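Breten opens sign-ups for its Monday small-stuff packing tables

For release: March
Contact: Aisling Kinsella, Breten press desk

I have been asked to write this in a proper press release voice and I gave up after two tries, so you're getting me as I am. My name is Aisling Kinsella, I run the home skills program at Breten, and this spring we are opening our packing tables in Ivaddale to anyone who wants to come and sort out the little things that never seem to have a home.

You know the things I mean. Erasers, tissue packs, travel sprays, the toy somebody won at a fair, a bag of something you saved for a reason you can't remember. Big furniture gets all the attention when people talk about tidying, and then the desk fills up again with stuff the size of your hand. So that is our whole subject for the season – one table, one box, and whatever is lying around it.

Each session lasts 80 minutes and starts at 6:30 on Monday evening. There are 14 places at each one. You sit down, you get a box, and you decide what goes in it and what stays out. I'll be going from seat to seat, mostly to talk people out of buying more organizers (I love an organizer, I have far too many, please learn from me!).

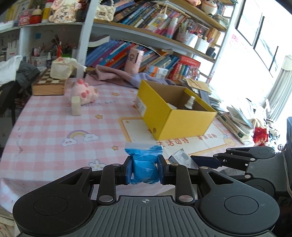
The yellow box with a spray bottle inside, and a small blue zip-top bag over the pink checkered cloth.

We like a plain cardboard box for this. An open one with low sides is easiest, and a label on the end means you can slide it onto a shelf and still know what's in it. Bottles go in first and they go in standing up. Soft things in zip bags come next, with the air pressed out, and they make good padding for anything that rattles. Small printed boxes I leave for last. They fit down the sides once you can see what room is left, and if they don't fit, they probably want to be somewhere else anyway.

The other half of the evening is about what stays on the table. I feel strongly about this part. A tissue box can sit on top of a wooden game box and nobody is harmed, and the chess pieces are still right there when you want them – you just lift the tissues off. A cheerful cloth helps too. Ours has rainbows and stars and a line of red Chinese characters that says, more or less, that life is worth looking forward to. I've grown very fond of it.

Evander Purves, who looks after bookings, wanted me to add a word on soft toys. He gets more calls about plush than about everything else put together.

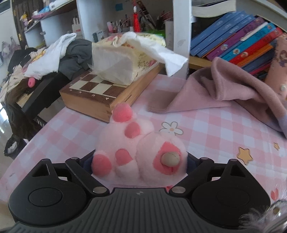
Breten Home Skills Team, Ivaddale

Plush is tricky. It takes up a lot of space, it doesn't stack, and people have feelings about it. My advice is to keep one or two out where you can reach them and pack the others by themselves, away from bottles and anything with a nozzle. A pale pink toy next to a leaky spray is a sad business. If you squeeze a fluffy one to get it into a box, give it a good shake when you take it back out. And please don't bring the whole collection on your first night. Bring the one you keep moving from chair to bed to desk and we'll find a spot for it together.

"People come in embarrassed about their desk drawer and go home wanting to do the kitchen," says Evander. "I tell them to stop at the drawer for this week."

Potgieter, the stationery shop on our street, is giving us 725 plain labels for the season, and Vokance is supplying the boxes. Thank you both! Every guest goes home with a filled box and a few spare labels.

The first 50 people to sign up come free. After that we ask for a small donation at the door, and you can pay what suits you. Children are welcome with a grown-up, and they tend to be tougher about throwing out dried-up markers than the rest of us.

To book, call the Breten front desk any weekday morning and ask for Evander. Reporters who'd like to sit in are welcome as well – just bring something small that needs a home.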